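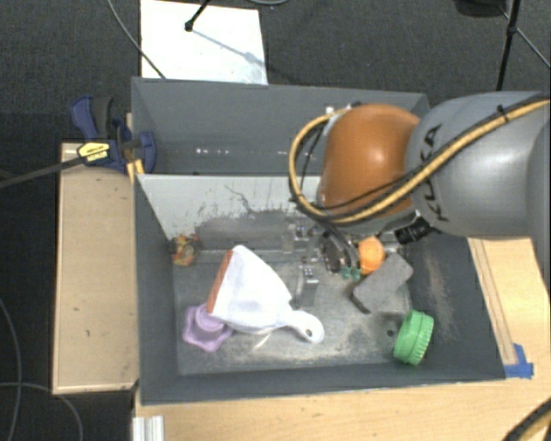

Two-compartment bin on a wooden table

How to sort a drawer of mixed screws and small fixings

Most households end up with a drawer, tin or jar of loose screws. Every flat-pack kit leaves two or three spares behind, every old shelf gives up four more, and after a few years it is quicker to buy a new packet than to find the right one at home. This page sets out a way to sort the lot in one evening and keep it sorted.

What you need

A tray or bin with at least two compartments
A set of small lidded pots, or jam jars
A steel rule marked in millimetres
A magnet in a plastic bag
Masking tape and a pen
An old towel
A good lamp

Set up the table

Lay the towel out flat before you tip anything. Screws roll, and they scratch. Put the lamp to one side so that the threads throw a shadow, which makes coarse and fine threads much easier to tell apart.

Keep the divided bin within reach of your stronger hand. One side is for things you have yet to look at and the other is for things you have looked at and can't place. Do not mix the two. If you only have a plain box, a strip of stiff card wedged across the middle will do.

First pass: throw things out

Take a handful at a time and pull out anything that is rusted, bent or has a worn head. A cross-head screw with a rounded slot will let you down halfway into the wood, so put it straight in the scrap tin. Do the same with used wall plugs and nails that have been pulled and hammered straight.

Brass and stainless steel are worth keeping apart. Run the bagged magnet over the pile. Plain steel jumps to it, brass stays where it is, and stainless may do either, depending on the grade. To drop what you have picked up, turn the bag inside out and lift the magnet away.

Second pass: sort by type

Make five heaps on the towel:

Wood screws
Machine screws and bolts
Nuts and washers
Nails and pins
Hooks, brackets and everything else

Wood screws taper to a point. Machine screws are the same width all the way down and have a flat end. If a short screw has a coarse thread running right up to the head, it is most likely a chipboard screw and can go in with the wood screws.

Third pass: sort by size

Only the wood screws and machine screws need this. Measure countersunk screws from the top of the head to the tip, and round-headed ones from the underside of the head. After the first dozen you will be able to do most of them by eye, holding each one against a screw you have already measured.

I use three groups for wood screws — under 17 mm, 17 to 40 mm, and over 40 mm. Finer divisions look tidy for a month and then fall apart. Machine screws go by width first, so all the M4s live together whatever their length. If you are unsure of the width, find a nut you know the size of and try it. It should spin on by hand with no wobble.

Labels

Write on the tape, not on the pot, and put the label on the side if the pots stand on a shelf or on the lid if they sit in a drawer. Tape one sample screw to the outside as well. Assunta Villa wrote in after the first version of this page to say she does this with hot glue and it lasts longer. I have tried it since and she is right, although it is messy to undo.

Twelve pots is plenty for a normal house. Mine take up one shelf of the cupboard under the stairs.

The leftovers

You will finish with a compartment of odd parts. Cam locks, shelf pegs and the small bent keys from furniture kits can share one pot. For anything you can't name, write the month on a bag, put the parts in it and look again in a year. My last bag said February, and I had used one thing out of it, a cabinet catch.

Keeping it up

Leave an empty jar near the tool box. New spares go in there during the week's jobs, and when the jar is half full, tip it on the towel and run through the three passes again. It takes ten minutes with a small amount.

Keep the jar and the pots well out of reach of young children and pets.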